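About Starura

Starura studies how gripping tools fail when they handle soft goods. The firm was set up in Botley by Kanchan Semwal and keeps a second workshop at Rurkow. Our clients build packing and sorting machines, and they come to us when a machine has dropped, torn or jammed something and the cause is in dispute.

Thin plastic film is the subject of most of our work. Rigid items tend to fail in plain ways - they slip, or they are crushed. A bag folds between the fingertips, and a controller may report a full grip on one layer when it is holding two, or none. Our bench work is carried out with hand-held grippers on ordinary shopping bags and household containers.

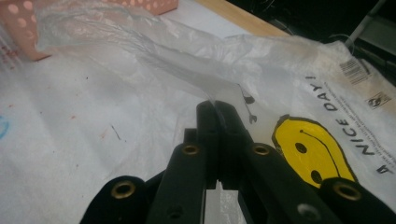 Vashisht wrote to us that their own line had stopped 2 times in one shift on film caught behind a finger pad, and that the fault log had shown a normal grip on both occasions. They asked that any report on the matter set out what the log had missed, and they asked for it before the line was run again.

The review that followed covered 3476 recorded grips. In 323 of them the log and the bench notes did not agree. The fault lay in the closing threshold, which had been set for cardboard and never changed when the line moved to bags. We advised a lower closing speed, a check of finger position after each release, and a stop that requires a person to clear the pads by hand with the power off.
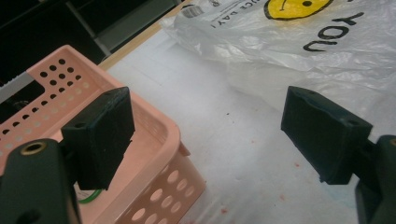
The same rules apply in our own workshops. A tool that fails to open fully is taken out of use and entered in the fault book before any repair is tried. Staff may stop a trial at any time without giving a reason - the entry can be written afterward.

Fault summaries are sent to clients in full, including those that reflect poorly on our methods. The present edition of our safety rules took effect on 31/08/2026, and the Rurkow workshop will receive visitors by appointment from September.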